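How to Keep Bath Towels Soft and Absorbent
Skemau Home Notes
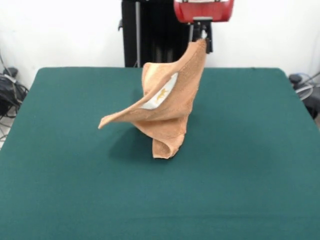
Issue 114

Towels go stiff when detergent and minerals build up in the loops. Most of it will wash out, and you do not need to buy anything special.

What you need: white vinegar, your usual detergent, and room in the washer. Fill the drum no more than two-thirds full.

1. Wash the towels in warm water with one cup of vinegar and no detergent.

2. Run a second wash with half your normal amount of detergent. Skip the fabric softener — it coats the fibers and makes them shed water.

3. Take each towel out as soon as the cycle ends. Hold it by two corners and snap it hard a few times to lift the loops.

4. Tumble dry on medium for 60 minutes, then check the thickest hems. If they feel damp, give them ten more. On a line, leave space between towels and turn them once.

5. Fold only when fully dry. Thirds lengthwise, then in half, fits most shelves.

Repeat the vinegar wash once a month if you have hard water. Every other month is enough with soft water. Do not mix vinegar with bleach in the same load.

New towels should go through steps 1 and 2 before first use. Wash dark colors separately until the rinse water runs clear.

Next issue, July: getting mildew smell out of bath mats.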